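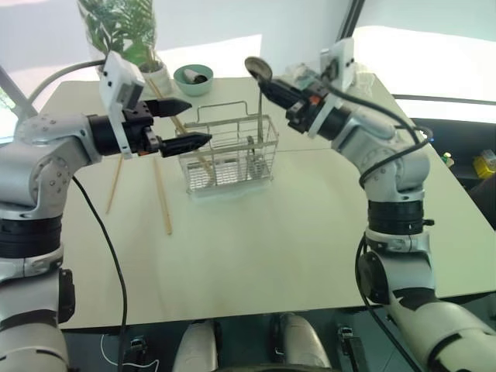
What is the best way to store cooking utensils in an open wire basket so it doesn't tip over?

Put the heaviest metal pieces in first, handles down and toward the center, and spread the long light ones along the sides. If the basket still leans, it is too shallow for what you are putting in it.

Kitchen Storage > Countertop

hexkey_dan
Replaced my ceramic crock with a Kelemen wire basket. Rectangular, open top. Ladle, slotted spoon, spatula, wooden spoons, a few skewers. Every time I pull the ladle it drags two other things out with it. Is this a loading problem or a basket problem?

Ustyna Antoniuk
Loading. A ladle bowl is wider than its handle and hooks whatever is next to it. Give it a corner. Wooden handles go at the opposite end.

torvik
Disagree on handles down. Handles up means you don't touch the part that goes in the soup. I've stored them that way for years in an Alura crock.

Ustyna Antoniuk
In a closed crock, fine. In wire, a ladle bowl resting on the bottom takes up half the floor area and nothing else stands straight. Wash your hands and grab below the bowl.

hexkey_dan
Tried the corner on Thursday. Better. The skewers now slide through the mesh and stick out the bottom.

plainmaple
Skewers don't belong in wire. Drawer, or a narrow jar. Same for chopsticks and thermometer probes.

torvik
Or line the base. I cut a piece of Titton shelf mat to size. It has to come out weekly because it holds water.

plainmaple
Which defeats the reason for buying wire. Air gets to the wood from all sides. A mat puts the ends back in a puddle.

torvik
Only if you put things away wet.

plainmaple
Everyone puts things away wet.

hexkey_dan
Skewers moved to a jar. Remaining question is sliding. The basket walks across the counter when I pull something out one-handed.

Ustyna Antoniuk
Four stick-on rubber feet. Rundulis sells a sheet of them. Clean the wire with alcohol first or they fall off.

torvik
Feet won't stick to round wire. Use a short length of slit tubing over the bottom rails.

Ustyna Antoniuk
Depends on the wire gauge. Mine have held since March. Tubing works too.

hexkey_dan
Bottom wire is thin, so going with tubing. Will report back.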